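Leave Breakfast on the Plate
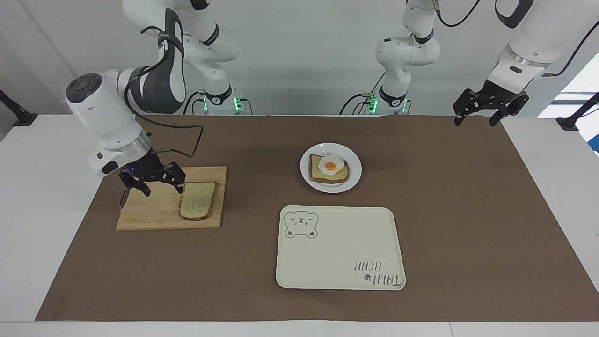 Page last changed: September 9, 2023

A fried egg on toast does not need a tray. I have held this view for years, and I held it more firmly after a stay in May at a guesthouse in Sastetdale, where every breakfast came on a plate, on a tray, on a mat, on a table. That is four surfaces under one egg.

My friend Nele Haberkorn disagrees. She says a tray makes a meal feel finished, and she has one with a bear's face drawn in the corner that she likes a great deal. I like the bear too. Put a plate on a tray like that, though, and there's a good chance you cover the drawing you bought it for. Then you have a tray to wash along with everything else.

The cutting board is another matter. Bread belongs on wood. A slice can lie there while the egg cooks, and the crumbs stay in one place until you shake them into the sink. I paid 85 dollars for my board and have never regretted it. The tray I was given the same year has spent most of its life behind the oven racks.

The plate should be round, white and bigger than the toast. You want a rim showing all the way around, because that is where the yolk goes when you cut into it. The egg can sit off to one end of the bread. People who trim the white into a neat circle are throwing away the crisp part.

Prasanna Mollah, who cooked in a hotel for several years, tells me trays are for distance. If breakfast has to go up to 53 steps to a bedroom, use a tray. I accept that. In most kitchens it travels from the stove to the table, and two hands can manage a plate and a cup.

So keep the board and the plate out where you can reach them. Put the tray away until somebody is sick in bed.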